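Print
E-mail

3.2 Sorting and storage of seed lots

Seed was collected from 18 roadside populations between Vallejo and Fliscombe. Each lot was air dried in paper envelopes for 3 weeks and then cleaned by hand. Lots with fewer than 200 sound seeds were left out of the germination trial but kept for weighing. Cleaned seed was divided by population and by mother plant, so that seed from one plant was never mixed with seed from another. Compartment trays were used for this step (Figure 2).

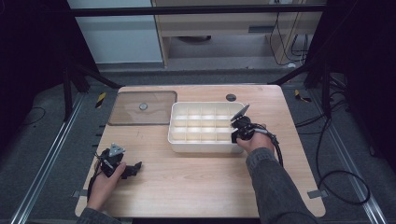

Figure 2. White compartment tray, three rows of five cells, on a worktable.

Germination was scored at 60 days. A seed was counted as germinated when the root had broken the coat, whether or not a shoot followed. Lots from the Trolard road cut germinated late and unevenly, and several were still producing roots when scoring ended. We therefore treat the Trolard values as minimums.

Seed weight did not explain the difference. The heaviest lots came from Prallus, where the verge is mown in October, and these were no faster than the light seed from Fliscombe. Soil salt from winter road treatment is a more likely cause and is taken up in Section 4.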